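Temba Household Chores Study
Progress report to the Gutia Fund
2024-05-09
Prepared by Sharon Kirui

Period covered

This report covers work since the last payment. The question we were funded to answer is whether machines can yet do ordinary chores in a home or on a shop floor well enough that a person does not need to stand next to them. The short answer for this period is that they can do a few chores most of the time, and that the chores people most want done are still the weak ones.

Work completed

We set a target of 2,096 recorded demonstrations for the period and finished with 2,263. A demonstration is one person doing one chore from start to finish with hand-held grippers. Of these, 615 involve baskets, boxes or other containers that have to be opened, filled or emptied. The rest are table clearing, wiping, folding and shelf stocking.

All sessions took place in the Zonow hall. We moved to long tables early in the period so that people working with two grippers would have room for both arms. Small household goods such as plates and divided baskets are set out before each session, and the person is told the goal but not the order of steps.

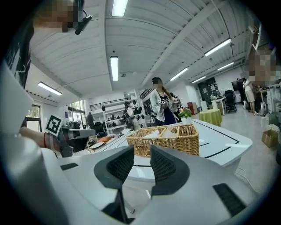 Mwajuma Kirui wrote back on the draft of this section that the funder will want to know what any of it means for a shop. Her note went on: "A stock clerk does not get a clean table with one basket on it. She gets a cart with eleven kinds of things on it and a customer asking where the batteries are. I would like the report to say plainly that the tests are easier than the job." I agree with her, and the results below should be read that way.

Results so far

We ran 400 unattended trials on the Skallodov arm using a control program trained on the demonstrations. Nobody was allowed to touch the setup once a trial began.

Picking up a single plate and placing it in a rack is now reliable enough that we have stopped testing it. Wiping a flat surface works if the surface has been cleared first. Shelf stocking works for boxes and fails for bags, which slump when they are set down and then fall forward.

Folding is still poor. The arm can fold a hand towel that has been laid flat. It cannot take a towel from a pile, find the corners and fold it. No trial of that kind was completed, and I do not expect that to change before the next report.

Speed has not improved much. For most chores the arm takes several times as long as a person. In a home this may not matter if the work is done overnight. In a shop it does matter, and the two store managers we spoke with both raised it before we did.

Containers
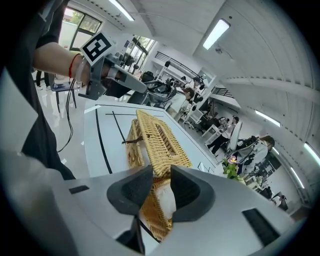 Lids are the main open problem in the container work. A machine has to find the edge, lift without dragging the whole container along, and keep the lid up while something else happens. Rigid plastic lids are handled fairly well. Wicker is harder, and a basket like the one on the table, with its woven lid raised and a bit of white cloth showing by the rim, brings several of the hard parts together. The braided border has no flat place to grip, and cloth near the rim catches on the finger pads. We saw the same failure with bread baskets and a sewing basket. In most failed trials the arm closed on the weave, pulled, and moved the basket toward itself.

We tried two changes. Slower closing of the fingers helped a little. Using one arm to hold the basket and the other to lift helped more, and it is what most people do without being told. The Skallodov setup has only one arm, so these trials were run on a second arm lent to us for a short time.

Delays and changes

The shop-floor trials planned for this period did not take place. The store at Temba changed its opening hours and we lost the early morning slot. A new slot has been agreed in writing. We used the time for more container demonstrations, and this is why the total is over target.

One set of finger pads wore through and had to be replaced. The cost was small and came out of the supplies line. There is no request for extra money in this report.

Next period

We will start the shop-floor trials with boxes only and add bags if the box trials go well. Container work will move to two arms full time if the loan can be extended. Towel folding will continue at a lower level. Following Mwajuma's comment, we will also add crowded tables and mixed carts to the test set, and report those results separately from the simple ones.

The next report is due in September. The trial log and the spending sheet are attached.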